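Jitine bathroom tidy-up – FAQ

Short answers, will expand in February.

What is the method?
One policy, head and wrist views together. No hand-written steps.

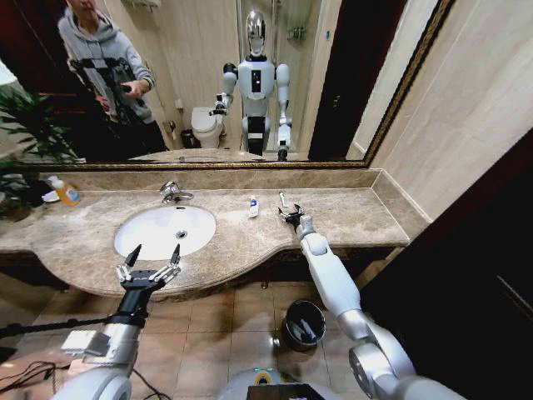
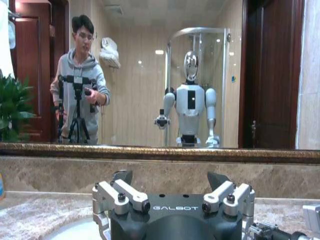
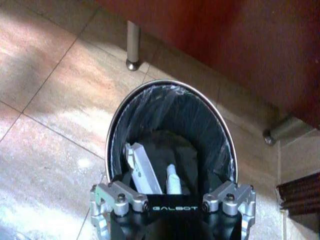

How much data?
400 teleoperated episodes for training, 100 held back. Same room thoughout, so don't read too much into it.

Does the wrist view matter?
Yes. Without it, nearly all the failed grasps were on small upright items. Head view alone loses them behind the gripper.

What about mirrors?
Left in on purpose. Masking them made no clear difference – Ludivine Brunet is rerunning that with 2 seeds.

Is this the Hodov baseline?
No, Hodov predicts single actions. We predict chunks.

Can I have the weights?
Not yet. Ask Sang-wook Wang, and say wich split you need.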